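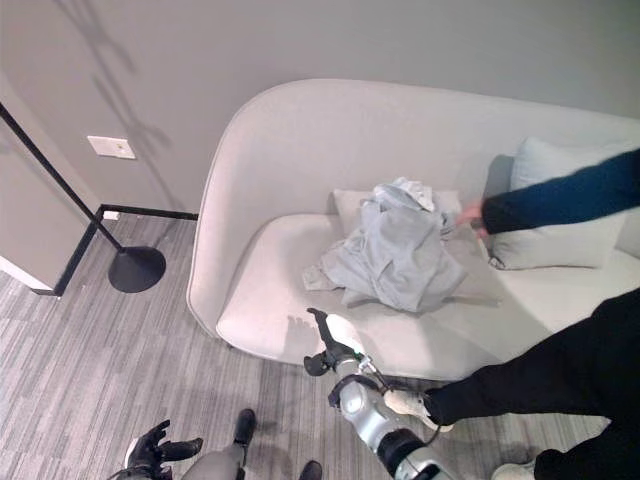
CHAPTER 7
Comparing Hands and Grippers on Soft Goods

Most comparisons of robot hands are written by people who already know which hand they want to win. You will meet them in sales brochures, in student reports, and, I am sorry to say, in papers. This chapter is meant to make you harder to please.

Consider clothing left on a loveseat. A rigid block has a shape you can measure before you touch it. A heap of cloth has folds that hide other folds, and a loose flap may hang over the front of the seat while the rest sits back against a cushion. If the cloth and the pillow next to it are both a light blue-gray, the camera has a problem before the fingers do. Add a person's arm reaching toward the same pile and there is one more thing in the robot's view that moves.

Now suppose you are told that a hand "succeeds 26 times in 30" at this job. Before you write that number down, ask what counted as a success. Did the cloth have to leave the seat? All of it, or one sleeve? Was the pile bunched up again by the same person, in the same way, before every try? Did anybody nudge it closer?

7.1 The Cluvcombe trials

Much of this chapter draws on a set of trials run at the Cluvcombe lab by Souad Ashour and Tarek Mansour. They compared two hands: the Prinero, which has jointed fingers, and the Plillero, a plain two-jaw gripper that costs far less. The first report gave the Prinero a clear lead. It was passed around a good deal and is still quoted.

Ashour went back to the logs in June and found the lead was mostly a matter of setup. The Prinero had been given 18 practice runs on the same garment and the Plillero only 2. The wrist camera had been moved between the two sets as well. When Mansour repeated the work with equal practice and a fixed camera, the gap shrank to a size that 15 tries per hand could not tell apart from luck. Neither hand was shown to be better. The second report got much less attention than the first.

I don't blame the jointed fingers. They may well be worth the money for some jobs, and Section 7.4 looks at a few. But a hand never works alone. It hangs on an arm, the arm takes orders from a controller, and the controller trusts a camera. Change two of these at once and you can't say which one helped.

7.2 What to fix before you start

Write down the following before the first trial, and don't edit it afterward:

The garment, and how it is dropped on the seat.
Where the robot stands and where each hand starts.
The lighting, including any lamp that throws a shadow on the wall.
What a person in the work area may and may not touch.
The rule for success, in one sentence.
The number of tries, and what happens to a try that is stopped early.

The last item causes the most trouble. Stopped tries have a way of vanishing from tables. In the Gaete exercise at the end of this chapter, you will get a raw log with the stopped tries left in, and you will work out the score both ways.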